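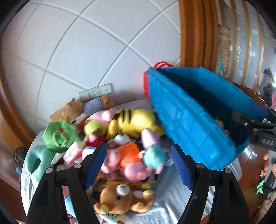 Can you teach a robot to tidy up without writing any code?
For simple jobs, a pair of hand-held grippers is enough. You do the task yourself with the grippers, the software records how they moved, and a model is trained on the recordings.

Print this review | E-mail this review

Memeck Pair Kit, reviewed 2021-02-16

The Memeck kit is two hand-held grippers, a charging dock and a license for the Skallico recording software. We used it for 12 days in January, mostly on household pickup jobs. Before that we had been steering an arm with a Hidanton remote, and a single pickup could take minutes.

Recording by hand is much faster. A new user needs 30 minutes or so less training than on the remote, and the motions come out smoother. You feel it when something slips, so you correct sooner. The handles get tiring on long days and I would have liked a smaller size.

Soft toys are easy to grab almost anywhere. Boxes and rolls take more care, and a bad angle at the start usually means doing the whole thing over.

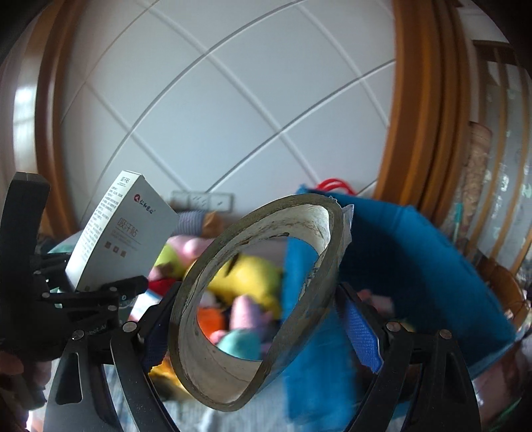

Tape in one gripper, a boxed item in the other.

Skallico is the weak part. It dropped 3 sessions during our test, and trimming the start and end of each recording has to be done one file at a time. With 3000 recordings that is a lot of clicking. Export to our Cruickshank arm worked after we changed one setting for jaw width, which the manual puts in an appendix.

Good: quick to learn, smooth recordings, solid jaws.
Bad: slow file trimming, one handle size, thin manual.

We are keeping the kit for two-handed work. For tasks where the arm has to reach farther than a person can, we still use the remote.

Print this review | E-mail this review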